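Publié en mai, par Lorna Gourlay
Lecture : 6 min

3.2 Collecte des démonstrations

Le corpus Helel réunit 2219 démonstrations de rangement, enregistrées à domicile avec des pinces tenues à la main. Le protocole Indard prévoyait un plan de travail dégagé ; les domiciles n'avaient pas lu le protocole. 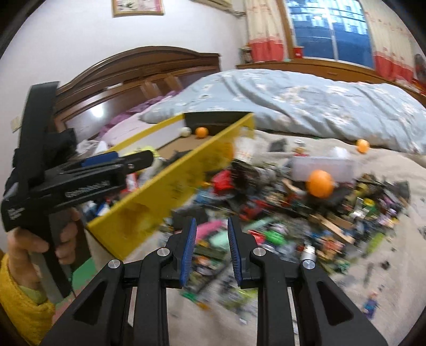
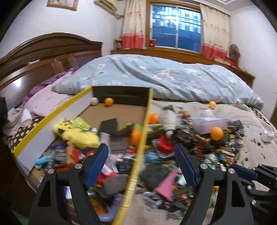 Figure 4. Collecte dans une chambre : briques de construction et balles orange sur le lit, vues depuis une pince.

Chaque opérateur reçoit une consigne d'une ligne (« ranger ») et l'interprète avec une liberté que nos annotateurs ont appris à redouter. Nous avons écarté 115 démonstrations, pour la plupart à cause d'une perte de suivi lors de gestes trop vifs. Les hésitations, elles, sont conservées : une politique entraînée sur les seuls gestes assurés hérite d'une confiance que rien ne justifie.

Le sous-ensemble Geltel (800 démonstrations) est réservé aux tâches à deux mains. Les deux trajectoires y sont recalées sur une horloge commune, puis segmentées selon la méthode Hajdu, laquelle suppose qu'un geste possède un début et une fin. Cette hypothèse est discutée en section 6.

Dans la même rubrique
3.1 Étalonnage des pinces
3.3 Annotation et désaccords
4. Entraînement

6 commentaires · 115 partages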